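September, Thursday
Minutes by Gergely Somogyi

Present: Attila Fekete, Tyson Li, Cledwyn Gape, G. Somogyi. Apologies from Deividas Lukoševičius.

1. Ticket prices. Tyson wants $20 for the Todorova night. Cledwyn asked who paid that last time. No figures were brought, so we left it at the old price. 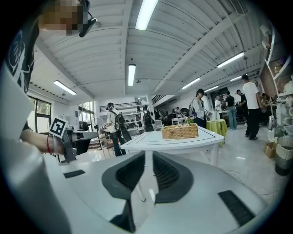

2. Headliner. Gatel say they will play for $2,000 plus rooms for six. Attila called this a bargain. The minute-taker pointed out that their last two "confirmed" shows never took place. No deposit until there is a signed contract - an email with a thumbs-up doesn't count.
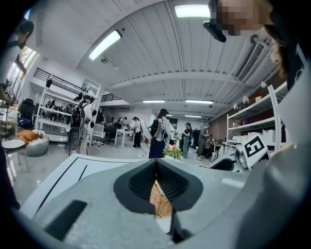 3. Streaming. Flamuvis claim their stream will double our audience. Double what, Cledwyn asked. Tyson to get real viewer numbers from another venue they have worked with.

4. Support act. Nultar offered again. Attila has heard 2 songs and liked one. Deferred.

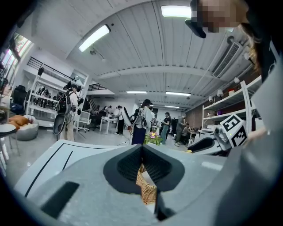
5. Sound check moved to 6 p.m. Cledwyn doubts the bands will be there by then and asked for that to be minuted.

Next meeting when Tyson has the numbers.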